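Speaker notes – "Reading a supplement label without losing your afternoon"
Evening talk, Nenard Library, downstairs room. Jan 20, 2019

Opening (keep it easy, let people finish finding their chairs)

Thank you all for coming out, and thank you to the library for the room and the heat, which I am very grateful for tonight. Before I say anything else, let me say what I am and what I'm not. I worked behind a pharmacy counter for a long time, and now I mostly teach classes like this one. I'm not your doctor, I don't know your kidneys, and if anything I say tonight disagrees with what your own doctor or pharmacist has told you, go with them and then come back and argue with me.

The subject is melatonin. I picked it over the other things people wrote down on the sheet in November because it was the one that came up with the most question marks after it. Is it safe, is it a drug, can you get used to it, can the kids have it, why does my sister's bottle say something different from mine. All good questions. I'll try to get to all of them, and I'll wander a little, so please raise a hand if I lose you.

What it is

Melatonin is a hormone. Your body makes it by itself, mostly in the evening when the light goes down, and it works as a kind of signal that night has come. (Pause here. Last time in Hoxha a lot of people stopped me at the word "hormone," so take the question now if it comes.) It isn't a sleeping pill in the way most of us mean that. It doesn't knock you over. What it can do is nudge the clock a bit earlier or later, so the best evidence is for things like jet lag, and for people whose whole sleep schedule has slid to the wrong end of the night.

For plain old lying awake at three in the morning worrying about the roof, the evidence is thinner. Some people fall asleep a few minutes sooner. Some feel nothing at all. I say this gently because I know a few of you love it, and I'm not here to take it away from you!

Is it risky?

For most healthy adults, taken for a short while, the side effects tend to be mild: a headache, some dizziness, an upset stomach, feeling foggy the next morning. Long-term use is a different conversation, and there we simply know less. I'd be careful of anybody who tells you there are no risks to a thing, whether it grew on a tree or came out of a factory.

Then the people who should ask first. If you take a blood thinner, ask. Same for blood pressure medicine, seizure medicine, anything that calms the immune system, and diabetes medicine. If you're pregnant or nursing, ask. And please don't take it and drive, or take it along with a drink – the drowsiness adds up faster than you'd think.

(Slow down here. People write this list down. Read it twice if pens are moving.)

The label part

In this country melatonin is sold as a dietary supplement, so it doesn't go through the approval that a prescription drug goes through. When researchers have tested bottles off the shelf, the amount inside has sometimes been quite a way from the amount printed on the outside, higher or lower. So look for a seal from an independent testing group, and look at the serving size, since "one serving" might be two gummies or half a dropper. I had a lovely man in the Tedimis class who had been taking double for a whole winter for that very reason.

More is not better with this one. Plenty of people do fine on a milligram or less, and the big numbers on the front of the package are mostly there to catch your eye. Watch the units too. 1000 micrograms is the same as one milligram, and I have seen people buy the first because it sounded stronger. Start low, take it an hour or two before bed, and keep it to a short trial.

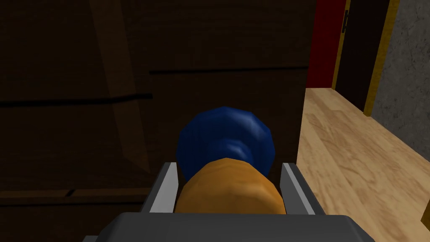
Now children, and I want to spend a good few minutes on this. Talk to the pediatrician before you give any, even the ones with a cartoon moon on the front. Very often the thing that helps is dull: the same bedtime, a dark room, screens put away early. And if there are little ones in your house, or little ones who visit your house, keep the gummies up high and closed up, because they look and taste like candy. If a child gets into them, call poison control right away, and if the child is hard to wake or having trouble breathing, call 911.

Questions that always come up

Can you get hooked? It doesn't seem to cause the kind of dependence some sleep medicines do, though people certainly get attached to the habit of it. Does tart cherry juice count? It has a little melatonin in it, and a fair amount of sugar too, so enjoy it as juice. What if I've tried it and I'm still not sleeping? Then please see someone, especially if you snore and gasp, or your legs won't stay still, or you've been feeling low. There are good treatments that have nothing to do with a bottle, and talk therapy for insomnia is one of the best of them.

Housekeeping before the break

Handouts are on the table by the door, 4 to a packet, large print on the blue sheet. The Brisura group meets upstairs in room 651 for anyone who wants to carry on talking about sleep. Bring your own bottles to the second half if you have them with you and we'll read the labels together. Coffee is decaf, I checked.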